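Coat rack thread, as promised to the three of you who asked. Long one, get a drink.

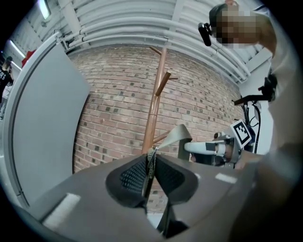
So we finally have somewhere to hang coats! I've been going on about this since January, when I moved my desk into the shared floor at Grestmont and found out that the official coat storage was "the back of your chair." Which is fine until you lean back and your sleeve goes under a wheel. Ask my good parka.

2/ First thing I learned is that a coat rack and a coat stand and a hall tree are all the same thing, except when they're not, and every store uses a different word. I typed all of them in. I had so many tabs open. I was comparing hook angles at midnight like it was a normal hobby.

3/ I wanted wood. I know metal is lighter and probably cheaper, but the walls are that red-brown brick with the darker ones speckled through it, and the ceiling is white with a whole bundle of white pipes running across it, and the fluorescent lights make everything look a bit like a dentist's. A warm coppery brown wood just sits so nicely against that brick. I stand by this.

4/ My mother, when I sent her the listing: "it's a stick." Yes Mom. It's a stick with hooks. That's the category.

5/ Got it secondhand from a place in Gostendale that clears out old offices. I'd called ahead and they said they had "a couple," so I drove over expecting a sad corner with a couple of racks in it. It was a warehouse. I could have come home with a filing cabinet the size of a pony. I was very strong and bought only the rack (and a desk lamp) (and a tray).

6/ Getting it in the car: passenger seat all the way down, pole going from the back window to the dashboard, me driving home with a hook next to my ear the entire way. Every left turn it tapped me on the shoulder like it had a question.

7/ What I like about it is the hooks are all over the place. One sticks up near the top, there's a longer one that goes off at a diagonal from the middle, and there's one way down low. I thought the low one was silly when I saw it in the store. I now think it's the best one. Bags! Umbrellas! Anything with a strap!

8/ Bags on the low hook, coats up high, scarves wherever. That's my whole system and I will be defending it. If you put a heavy backpack on the top hook the whole thing gets ideas about lying down. We've had one lie-down already. It landed on my tray. The tray is fine, thanks for asking.

9/ Someone replied to ask if it wobbles. A bit! I stuck felt pads under the feet and that took care of most of it. The floor isn't level anyway, my pen rolls off the desk if I don't watch it, so I'm not going to blame the rack for everything.

10/ Also tightened every screw I could find with the little key from the drawer of mystery keys. If you buy one of these used please do that before you hang anything on it. I did it after. See: the tray.

11/ Placement took longer than buying it. First spot was by the door, which sounds obvious, but then the door hit it every single time anybody came in. Second spot was next to the kitchenette and my coat smelled like soup for two days. Now it's over in front of the brick and I think that's home.

12/ I did think about just putting hooks in the wall instead. I asked the building people, Romaniuk Property, and got back a very polite email that said no in 276 words (yes I pasted it into a word counter, I was annoyed). No drilling in the brick, no adhesive on the brick, and would I kindly not lean things on the brick. OK! Freestanding it is!

13/ Cleaning it up was the fun part. It had that old sticky feeling on the pole where a million hands had grabbed it. Warm water, a tiny drop of dish soap, cloth wrung out until it was barely damp, then dry it straight off. Then some wood polish on a clean rag. I used Stirnovau because it's what the hardware store near me had, and it smells like oranges, kind of. I don't have strong feelings about it beyond that.

14/ Go easy on the polish around the hooks though. I was generous and it got into the joints and for a day or so every coat came off smelling like a fruit bowl. Could be worse. Could be soup.

15/ Things I've found at the rack that don't belong to me: one glove, a tote bag with another tote bag in it, a lanyard. If the glove is yours please come get it, it's making me sad.

16/ To the person asking how many coats it holds, I had 6 on it at one point and it was okay, but they were mostly thin jackets. With real winter coats I'd say stop earlier. Puffy ones take up so much room, they're basically a person each.

17/ I'd like a boot mat to go with it. Something plain and rubbery with a lip on it, because the melted snow situation this winter was not good. If you have one you love, send it to me, but please not the one with the paw prints, I've had that link from 8 people now and I don't have a dog.

18/ And a little dish for keys, maybe. My neighbor at the next desk says this is how it starts and next I'll want a bench. I do want a bench. I've already measured for the bench.

19/ Going back to Gostendale next time they have a clear-out, so if you need me to look for anything, reply here with measurements. And a color. "Something nice" is not a measurement.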